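The Case for Mending Before Replacing: Outdoor Clothing and the Duty of Repair

By Inger Ladefoged

Saturday, July 14, 2018

The outdoor clothing trade has spent a generation persuading walkers that a jacket is a thing with a short life. A waterproof coat bought in one spring is treated as out of date by the next, and a torn cuff or a failed zip is commonly taken as the end of the matter. It is the view of this column that the trade and its customers have both been poorly served by that habit, and that repair should once again be the ordinary first response to a damaged garment.

The argument begins with cost. The Nuvach shell, sold for some years through independent shops, was introduced with a main zip that could not be replaced without unpicking the whole front panel. An owner who sent one back in May was quoted 108 pounds for the work. The same jacket, with a separate zip placket sewn in as a matter of course, could have been put right for 33 pounds. The difference was decided at the drawing board, and it was the customer who paid for it.

Kanchan Uniyal, who ran the repair bench at Urquhart for many years, has long held that most of the coats brought to her were sound in every part but one. A seam tape had lifted, or a drawcord had pulled out of its channel. Of the 988 garments that passed through the bench in her last full year, 70 were beyond saving. The remainder went back to the hill.

It will be objected that modern fabrics are delicate, and that a patch put on by an amateur may let in water. There is something in this. A badly placed patch on a shoulder will leak under a rucksack strap, and a needle put through a laminate leaves holes that must be sealed. These are matters of instruction, however, and instruction can be given. Grullex already prints a short mending guide inside the pocket bag of its trousers, in plain words and large type. The guide takes up very little room and its example deserves to be followed.

A more serious objection comes from the makers. Kwesi Dramani, writing in the trade press on behalf of smaller firms, has argued that holding spare parts for every past season would tie up money that such firms do not have. The point is a fair one. It would carry greater weight if buckles, zips and cord locks were not altered from year to year for the sake of appearance. A firm that settled on one buckle and kept to it would need only one drawer of spares. 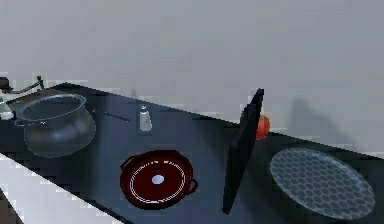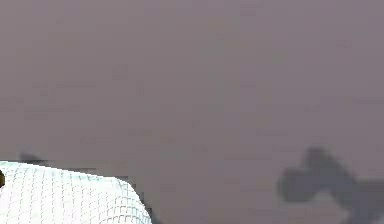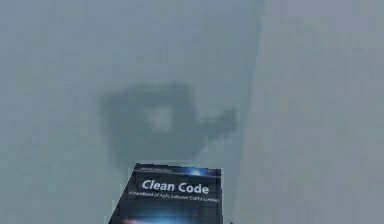
Retailers have a part to play as well. At present a shop is rewarded for selling a new coat and receives nothing for advising a customer to keep the old one. Wudeo has begun to offer re-proofing and small repairs at the counter, for a modest charge, and its staff are trained to inspect a garment before any replacement is discussed. Other shops should consider the same arrangement, and manufacturers should be prepared to bear a share of the expense.

The walker, finally, is asked for a little patience. A coat sent away in the wet months will be missed, and it is sensible to have the work done in summer – before the repair benches fill up in autumn. Zips should be brushed clean, shells washed according to the label, and small tears taped on the day they are found. A visible patch should cause no embarrassment on any hill in the country.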